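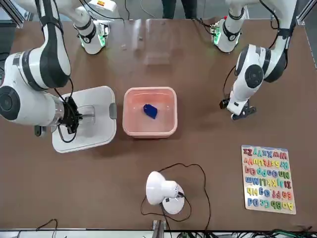 White basin, pink container and the wooden alphabet board, on the brown table.

We came to Pirness in February, when the hotel by the river is closed and the bakery opens only in the mornings. My cousin Biljana had told me that it is a town for summer, and that in winter I would see everything in one hour and then sit in my room. I stayed three nights and I would have liked a fourth.

The bus from Rutton goes twice a day. It leaves from the back side of the station, not from the numbered platforms, and I almost missed it for this. The driver sells the tickets himself and he does not like large bills. The road follows the river for most of the way, then climbs through forest, and after the last turn you see the church and the long roof of the old paper mill.

Pirness has 1,307 inhabitants according to the board in front of the town hall. Vlasta Đorđević, whose guest rooms we rented, believes the board is old and that they are fewer now. Her house is on the upper street. The rooms are simple, with thick blankets and a radiator that knocks in the night. Breakfast is at half past seven and includes a plum jam which I tried to buy from her and she refused to sell. On the last morning she put a jar in my bag and did not want to discuss it.

The first day we walked around the mill pond. The path is flat and takes less than an hour, also with ice on it, if you have good shoes. I did not have good shoes. Špela, who traveled with me and who always has good shoes, had to hold my arm on the wooden bridge. There were ducks, one heron standing very still, and some tracks in the snow that we decided were from a fox.

In the afternoon we visited the small museum over the post office. You must ask for the key downstairs. It has two rooms, one about paper making and one about the flood, with photographs of people sitting in boats in the main street. The explanations are only in the local language, so I read them slowly and translated the good parts for Špela. One family kept a goat on the second floor for nine days.

The second day was for the hill. The lookout is at 1,368 meters and the sign at the bottom says two hours. For us it was closer to three. The trail is marked with yellow paint on the trees, but in the middle part, after the forest hut, the marks are low and were covered with snow, and we walked a while in the wrong direction. My advice is to keep the stream on your left side until you reach the fence. From the top you can see the whole valley and the road to Mandine. The wind was so strong that we ate our sandwiches behind a rock.

For dinner there is one place open in winter, the Mladenović inn beside the church. We ate there every evening. The bean soup is the best thing on the menu and the trout is also good, but ask how large it is before you order. Mine did not fit the plate. On the last evening an older man at the next table, Stojan, explained to us how the mill whistle used to divide the day of the whole town, and that his mother still cooked lunch at the whistle time many years after it stopped.

Some practical things. The bank machine was out of order during our stay, so bring cash. A double room at Vlasta's house can sleep up to 5 people if you ask for the extra beds, but I would not recommend it with the knocking radiator. The pharmacy closes at noon. The phone signal is weak on the upper street and good next to the church.

I want to return in June to see the hill without snow. Kanini, if you are reading this, you said you would come too, and I have not forgotten.

Get new posts by email. Enter your address to subscribe. You can unsubscribe at any time.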